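To: handheld-rules list
Subject: Re: Draft 2 of the recording rules, section on the table and markers

On the draft that went round in October, the Etton group wrote:

> We have read draft 2 and can live with most of it. Three points.
>
> The rule on clearing the table (2.4) is too strict for us. We record
> in ordinary rooms and the objects are the ones people bring in. If
> everything has to come off a fixed list, we lose the variety we are
> paid to collect.
>
> The marker rule (2.6) says both cubes must be "visible at all times".
> With two hands crossing over a small table that can't be met. Please
> give a number or drop it.
>
> Last, who signs the sheet when the wearer works alone?
>
> Etton

Thanks for this. I'll take the points in order, and I've copied in the people at Ehlers, who asked about 2.4 as well.

On 2.4, I agree the wording was wrong. We never meant a fixed list. What we need is that the objects are named on the sheet before the take starts and that nothing is added to the table until it ends. Proposed text:

2.4 Objects may be of any kind that is safe to handle with the grippers. Each object is entered on the sheet before the take. No object is added during the take.

On 2.6, "at all times" goes. At Drillance we went back over 400 takes, and the ones we had to throw away nearly all had a cube hidden for longer than 50 frames in a row. Short gaps were filled in without trouble. I suggest we write 50 frames as the limit and look at it again when Beltness have finished their own check. They use a different head mount and may see something else.

2.6 Neither marker cube may be hidden from the head camera for more than 50 frames in a row. A take that breaks this limit is kept but marked as failed.

The second sentence matters to us. Take 2913 was deleted by the person who recorded it, and we then spent a morning looking for a fault in the numbering.
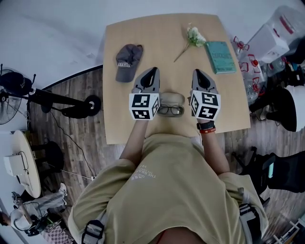
The start position needs a rule of its own, and I would put it straight after 2.6. Both grippers should be held over the table, clear of the objects, with the cubes in view of the head camera, and held still until the take begins. With an eyeglass case lying open between the two grippers, the sheet should say "case, open, glasses inside" and not only "glasses case", as the lid makes it a different task. The same goes for soft things like a baseball cap, where the way the brim points should be written down.

Clothing and straps: draft 2 asks for plain sleeves. I'd drop that. Short sleeves are fine, and so are watches and bracelets, provided nothing hangs loose enough to catch on a finger of the gripper. Cables on the floor are a separate matter and stay in section 4, where the wearer checks the walking area before putting the harness on.

Who signs: the wearer, if alone. We do the same.

Please send changes to the list and not to me directly. If nobody objects to 2.4 and 2.6 as above I will put them into draft 3. Ehlers still owe us the paragraph on storage.

Drillance, for the drafting group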